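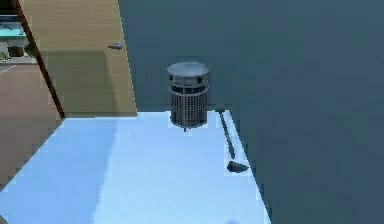

Saturday, late

What a day! I did 19 runs in the simulator before lunch and my wrists are telling me about it, but I'm so pleased I can't sit still. Ultisis wants 800 demonstrations of the tidy-up set by the end of May and as of tonight we're at 557 — more than I'd have dared hope a fortnight ago.

Hammer and bin again today. The white table stays the same, with the bin at the back and the hammer along the right-hand side, and I take the arm in by remote, get hold of the handle, and lift. The handle is so thin that my first grips kept sliding towards the far end, away from all the weight at the head swings it round like a gate. So I've started coming in much nearer the head. Lovely difference! It feels almost like picking up a real one.

Then I got carried away and tried a few runs taking the lid off the bin. Two of them were good enough to keep. The rest were dreadful, the whole bin went over and rolled (I laughed out loud, alone, at my desk).

Plokidier finished training on last week's batch while I was eating my sandwich. It reached for the hammer with that small pause before closing, and that pause is mine! I do it every time to check my angle. I watched it over and over.

Must remember: slower on the way down, and save before changing the wall colour. Linetard build on Monday if it's ready. Tea now, and a hot water bottle for the wrists.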